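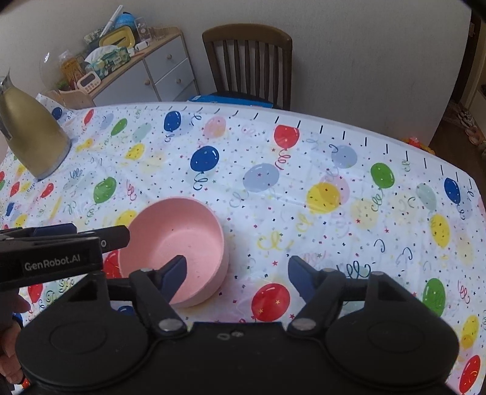 Wiping down the finger pads is the job I put off longest and the one that makes the biggest difference to a hand-held gripper. Mine get a clean every 14 sessions, or sooner if I've been handling anything greasy. Damp cloth first, then a dry one, and no kitchen spray (it leaves a film and everything slides about). Once the pads are done I open the fingers right out over something with a plain, smooth inside. A round pink bowl is my favourite, as dark specks show up against it straight away and the tall sides stop things rolling off. Our tablecloth with the balloons and confetti is hopeless for spotting crumbs of grit, but it's plastic and wipes clean in seconds, so it stays!

Next, the pivot pins. Look at the silver round ones at the base of the fingers and work the fingers open and shut slowly, a few times. You're feeling for a gritty spot. If there is one, a dry soft toothbrush round the pin usually shifts it. I used to put oil on mine until Vasilică Husar had a go with it and told me off – oil just collects fluff.

If you've got a pair, do both on the same evening. I let one go 9 weeks longer than the other once and they felt like two different tools, one lovely and light, the other stiff as a gate.

I keep a tally in the back of an old Lalora diary. The older one is up to 3,752 squeezes and I swapped its pads at 2,000, which was a bit late, as the edges had gone shiny. Next time I'll change them sooner.

Store them with the fingers open, away from the radiator. Mine live in a biscuit tin lined with a tea towel.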